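About Starnivine

Tags: Company, Who We Are, Hand-Held Grippers, Home Tasks

Starnivine runs a service that sounds duller than it is. Customers building robots for the home need to know how a person picks up, moves and puts away everyday things, and we send people out to do it with hand-held grippers. You tell us the task. We do it, again and again, in homes where people keep their shoes by the door.

Ngaio Kereama and Bhupendra Bajpai started the company after leaving a firm that made very good conveyor belts. Their first customer wanted drawers opened. Their second wanted drawers closed, and at that point they rented an office. We are now a team of four, and we still get asked about drawers.

Our two services

Suta is the short one. You pick a single task, such as clearing a table or unpacking a box, and get a finished set of recordings with written notes on every failed grasp. The notes are Alby Ruddock's department. He writes them in full sentences and does not spare anyone's feelings, including his own.

Ngata is the long one. We take a whole list of chores through several rooms and stay with it for as long as you need. It costs more and involves a lot more carrying.

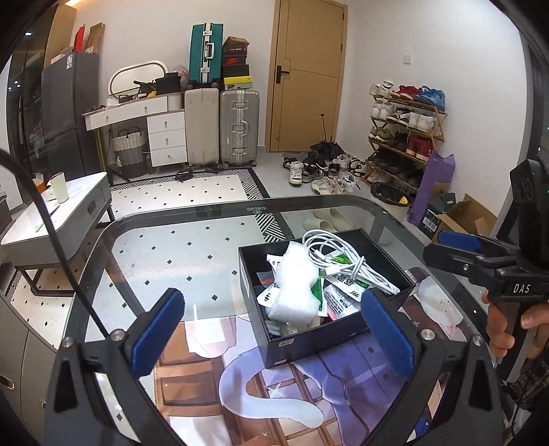
A box job at the glass table: charging cable, bubble wrap and small sachets.

Boxes are our most requested job. Customers tend to ask for them in a cheerful tone, having pictured a cube with a lid. Then the contents come up. A coiled cable does as it pleases, packing wrap changes shape as soon as you squeeze it, and a flat packet can defeat two adults and a perfectly good pair of padded fingers. We quote box work by the item for this reason, and we'd ask you to send the packing list before you ask for the price.

We don't tidy the room first. A robot that only works in a showroom is a nice thing to own if you live in a showroom - most of our customers' customers don't.

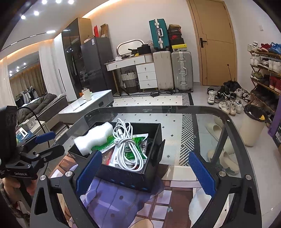 Leonie Riedl trains everyone who goes out on a job. Her course covers grip, pace, when to stop, and how to let go of something without flinging it, a skill we had all assumed we possessed. New people practice on socks before they are allowed near a cable. Leonie will also train your own staff if you would like to keep the work in-house, and she brings the socks.

What you can expect from us

A fixed price in writing. A trial session before you sign up for the rest. A phone call from a person when something goes badly, usually Ngaio, who prefers to get it over with. We will also tell you if your task is a poor fit for a hand-held gripper. We have turned down ironing twice.

To talk about a job, use the contact form and say what you want moved, and where to.

Recent from Starnivine

Suta or Ngata: Which One Do You Need?
How We Price a Box
Notes on Letting Go, by Leonie Riedl
Booking Trial Sessions for December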